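Prellthorpe Open Day Kitchen Set
README, version 6

Summary

Recordings of a robot arm working at a toy kitchen, made during the public open day at the Osley workshop. The session ran on a Sunday in June, with visitors watching from behind a rope at the front of the bench. The arm was driven by hand throughout by members of the Ersoy group. No policy was running at any point.

The set holds 96 episodes. Frame length varies, and no episode runs past 4000 steps. Each episode has one written instruction, given before the arm moves.

Bench

The kitchen is a child-sized unit with a hood, a microwave on a wooden shelf, a two-burner hob, a sink and a tap. The arm comes in from the sink side and has to cross the worktop to reach the pan on the left burner.

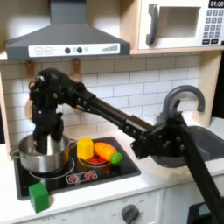
Instructions were chosen by visitors from a printed card. Wording was kept as read out, including slips. Where a visitor changed their mind halfway, the episode was stopped and stored under aborted/ with the first instruction only.

Objects

The following were on or near the hob during the day. Positions were not reset to fixed marks between episodes, so start states differ.

1. Blocks, yellow and green. The instruction text says "block" or "cube" without distinction. In some views the yellow one shows a five-sided top, so do not rely on the word "cube" for shape.

2. Toy carrot, orange with a green top. It turns up on the hob, on the worktop and across the join between the two. Labels give the surface under the larger part of the body.

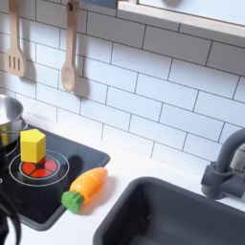
3. Metal pot and small pan. The pot is polished and picks up reflections, which upset the depth estimates. Depth values inside its outline should be masked. The small pan is orange-brown and shallow, and gave no such trouble. Red food pieces in it are labelled "tomato" as a group, with no separate identities.

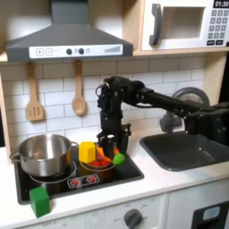
Camera views

Views are stored separately and are not aligned to a common frame. The close views lose the hood and most of the microwave shelf. The wide views keep both, at the cost of detail at the fingertips. Timestamps come from the Nesten logger – use these for matching, as the frame index drifts between views.

In the close views the arm often hides the object being handled. Sink episodes are the worst for this, and grasp labels there were taken from the gripper position log alone.
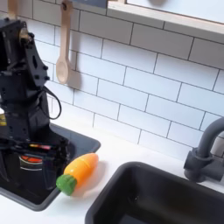
Close view: gripper down in the basin, carrot on the worktop.

Known problems

– The microwave display is a fixed print on the toy. It reads 01:30 and carries no timing information.
– Audio was recorded but removed, as visitors' voices could be made out.
– Six episodes have no instruction text. They are kept in the set with an empty string.
– The hood hides the upper wrist in some wide views.

Use

Free for teaching and research. Please cite as Prellthorpe Open Day Kitchen Set and give the version number. Corrections to labels can be sent through the issue page, with the episode number and the view name.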